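**Robot arm in the tasting kitchen — what it changed for us (long)**

**cellar_door_meg** wrote:

A few of you asked for an update after I mentioned this in the wine storage thread, so I've finally sat down to type it up. Wednesday is my quiet evening.

For anyone new: I run the back kitchen at Tronville, a tasting room with five of us on the busy days. We're having a Prurkex arm set put in for the bottle work. That means taking bottles out of the cabinet, bringing them to the counter, and putting them back again between flights. All the planning has been done in a simulated kitchen first, and I've spent far more of my evenings in it than I meant to. I love it!

The bit that surprised me is how much of the job turned out to be about us. We had to write down how we handle a bottle, and we all do it differently. Dom grabs the neck. I go for the body, low down. Our newest starter uses both hands for everything (good for her). None of it had ever been discussed, and suddenly we were stood there arguing about where your thumb goes.

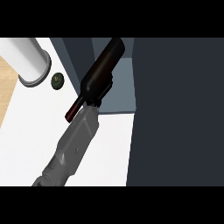

We settled on a body grip in the end. A neck grip swings too much if you stop suddenly, and there's more glass to hold on to lower down. The tilt is still being worked on. Coming out of the cabinet you have to clear the side wall, then bring the bottle upright before you set it down, and those two moves keep wanting to happen at once.

What I'm hoping for is fewer trips back and forth. We do 70 bottles on a heavy Saturday and most go in and out more than once. My wrists know all about it.

---

**hobnail** wrote:

Glad it's going well, but can I be the grump? You've got five people who know how to lift a bottle. Why is that the job you hand over? I'd have started with glass washing or the crates.

---

**cellar_door_meg** wrote:

Fair question! We asked it ourselves. The crates come up a narrow stair, so that's out. Glasses we may come back to. The bottle run is the thing that pulls someone away from a guest in the middle of a sentence, over and over, and that's what people here said they wanted rid of. We had a proper sit-down about it and everyone put in two jobs they'd happily give up. Bottle fetching was on nearly every list.

---

**hobnail** wrote:

And hours? That's the part these threads always skip.

---

**cellar_door_meg** wrote:

Same hours, agreed in writing until November, then we look at it together. I can't promise what happens after that and I've told the team so. I'd sooner say it plainly.

---

**tanveer.warraich** wrote:

Tanveer Warraich here, I look after stock at Carier, so same trade, bigger shed. We put in a Bhatt picking line two years ago and I'd back Meg on writing down how people do the job. It was the best part for us. Our packers found out that half of them had been working round a badly placed shelf for ages. Moving the shelf cost us an afternoon.

Where I'd disagree is the grip. I'd let the machine find its own. People hold things to suit sore shoulders and short arms, and an arm has neither.

One practical question: how much clear counter are you giving it? We were stingy at first and regretted it.

---

**cellar_door_meg** wrote:

Tanveer, that shelf story is going on our noticeboard. On the counter, I've been generous. Everything lives along the back, with the cabinet in the middle, and the front is kept clear so the arms can come in without anything to knock. 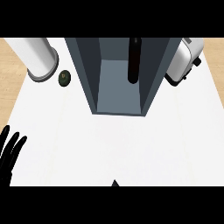 The real fight is over who owns that front stretch. At the moment it's where Dom cuts bread and where everyone leaves their phone. If the arms are to have it during service, we need another surface, so we're pricing up a trolley. Such a small thing, and it has caused more grumbling than the robot has.

You may be right about the grip, too. I'll ask for both to be tried before we fix anything.

---

**pip_in_the_pantry** wrote:

Put me down as jealous. I do prep in a school kitchen and I'd give a lot to have someone ask me which two jobs I'd hand over. (Peeling, and the top oven shelf.)

Is the toaster staying that close to the cabinet? I'd want more elbow room on that side, but maybe arms don't have elbows in the way I do.

---

**cellar_door_meg** wrote:

They do have elbows, and they stick out in places you wouldn't guess! I want the toaster moved further along. Dom wants it left where his hand expects it. Talks are ongoing.

---

**hobnail** wrote:

I'm with Dom on the toaster. Still not sold on the rest, but the sit-down with the lists was a decent way to go about it, and I'll pinch that for our place. Post again when you've had a real Saturday with it. I want to hear from the new starter as well as from you.

---

**cellar_door_meg** wrote:

Will do. She's already asked if she can be the one who trains the others on it, so I might just hand her the login and let her write the next post herself.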